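Classroom & Clubs > Robot Arm Kits > Tabletop Sets

Merov Pick-and-Place Club Set

We put the Merov set together for after-school clubs and beginner robotics classes, and it has grown a good deal from the plain box of blocks we started out with. It goes with the arm you already have. Inside you'll find 50 practice cards, a teacher's binder, a bag of solid-color blocks in simple shapes, and a woven basket for them to go into (or come out of, depending on which card the students have drawn).

The cards are where most of the time goes, and we're rather proud of them. They begin with moves any student can manage on a first afternoon, like opening the gripper over the basket and closing it again, and they work up to jobs that take a pair of students a whole meeting to get right. Every card has room on the back for notes, and we do hope your students will fill them in — messy handwriting, crossed-out numbers and all!

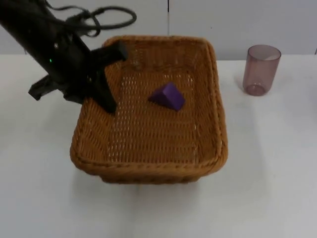
Prisms are harder than cubes, as any club will find out by the second or third meeting. The sloped sides give the fingers very little to hold, so students have to think about which way the block is turned before they bring the arm down. The binder has a full chapter on this, with warm-up drills and a scoring sheet borrowed from the Jirkby Cup, where teams get 5 minutes a round and lose points for bumping the rim.

You'll want a steady table, a light-colored one if you can manage it, and a little slack in the arm's cables so they don't tug when it reaches down. Cups, erasers and other things from around the room make good extra targets once the blocks begin to feel easy, and Cisatau level cards (the last ones in the deck) ask for exactly that.

Club set, complete: $104
Cards and binder only: $62
Replacement basket: please write to us

The binder was revised on 11/26/23. If yours is older, send us a note with your school's name and we'll gladly mail the new pages at no charge. Clubs using the Sjögren lesson plans can keep right on with them, as the card numbers haven't changed.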